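The Guest Who Wouldn't Leave, and Other Lessons in Manners

Print this article | E-mail to a friend

My mother had a rule about visiting. You eat, you talk, you carry your plate to the kitchen, and when the host says "well" in a certain tone of voice, you find your shoes. She never wrote it down. I learned it by being pinched under the table at my aunt's house, and I have the reflex to this day. Say "well" to me in a low voice and I will be in your driveway in two minutes.

I bring this up because last November I had a dinner at my place in Wustham, and one of my guests stayed until 2 in the morning. I won't tell you which one (he knows, and he reads this magazine). I yawned. I loaded the dishwasher. I changed into slippers! He asked if there was any more of the rice.

So I called my friend Yetunde Amadi the next day to complain, and she didn't take my side at all. "Did you tell him to go home?" she said. Of course I hadn't told him to go home. "Then how was he supposed to know?"

I've been chewing on that ever since.
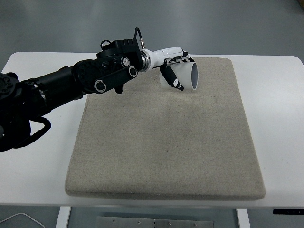
Yetunde grew up in a house where people said what they meant. If her father was tired, he stood up and announced that he was going to bed and you were all welcome to stay or leave, and please turn off the porch light. I grew up in a house of hints. Hints are lovely when everybody in the room speaks the same hint language, and they are useless the minute somebody doesn't. My late guest comes from a family where leaving before midnight is an insult to the cook. He thought he was being polite to me. I thought I was being polite to him. We were both exhausted.

After that I started asking people which unwritten rules they grew up with, and I haven't been able to stop. I asked at the dentist. I asked a man in line at the pharmacy, who told me you never bring back an empty dish, and then told me so much about his sister-in-law that I missed my turn.

The empty dish rule comes up a lot, by the way. Hauwa Nwosu, who lives two doors down from me, once borrowed a casserole pan and returned it with 21 little coconut cookies inside, wrapped in wax paper. I was delighted. Then I was worried, because she had brought me soup the month before and I'd handed the pot back clean and empty like a person raised by wolves. I asked her if she'd minded. She thought about it for much too long and said, "I noticed."

There it is, the whole trouble with these rules. You can break one for years and never hear a word.

Phones are where I get the most mail. My cousin Danjuma Sani won't have one on the table during a meal, face up or face down, and he keeps a bread basket by the front door for guests to drop theirs in. The first time I went to his place after he started this, I was offended for a good ten minutes. Then we had the best conversation we'd had since his wedding. I tried the basket at my house and my own daughter looked at me as if I'd asked for her kidney. These days I just ask people to keep them in a pocket, and I try not to see it when somebody checks the score.

Money is worse. I once went in on a birthday gift with four people from my old office at Onyeka, a very nice coat that came to 199 dollars, and two of them never paid me back. I didn't ask! I sat there for a whole winter getting madder every time the birthday girl walked past in that coat. Musa Edet, who sat across from me back then, finally told me that he'd plain forgotten and would have paid that same afternoon if I'd opened my mouth. He paid me on the spot and bought me lunch. The other one I have still not asked, and I suppose I should practice what I'm preaching here.

Apologies deserve a page of their own, but I'll say this much. The ones I remember were short. Oluwaseun Ibrahim backed into my mailbox years ago, and he came straight to the door and said, "I hit your mailbox, I'm sorry, I'll fix it tomorrow." He did fix it - a little crooked, but I've grown fond of the angle. I have also received an apology that ran to 1000 words (it was an e-mail, so I could check), and by the end of it I was pretty sure the whole thing had been my fault.

Personal space is another one people disagree on, and I'm a reacher, so I should confess. I reach across tables. I reach over your plate for the salt while you're in the middle of a sentence, and my mother would pinch me for that too if she could. There's a white hand held over a beige pad in the picture up there, black arm stretched out behind it across the table. "Could you pass the rolls" takes one second to say. I know this. My sleeve has been in the gravy more than once and I still know this.

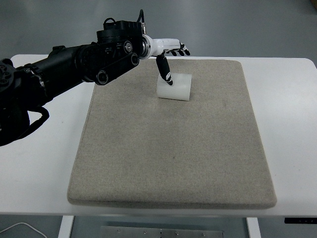
Lending is the one where I've gotten stricter with age. I used to hand over anything to anybody, and I have lost books, a cake stand and a perfectly good ladder that way. Now I say when I'd like the thing back, right there at the door, with a smile. It felt terribly rude the first few times. Taking is just as touchy, and I've caught myself hovering over a friend's shelf the way that white hand hovers over the beige fabric pad on the table, close enough to grab and waiting for somebody to say go ahead. Ask first. Most people say yes, and the ones who say no had a reason.

As for my late guest, I had him over again in the spring. I told him when I invited him that I'd be kicking everybody out at ten, and he laughed and said thank goodness, he had to be up early. At ten on the dot he carried his plate to the kitchen and found his shoes. Then he stood in my doorway talking until a quarter to eleven, but he had his coat on, and I'm counting it.

Print this article | E-mail to a friend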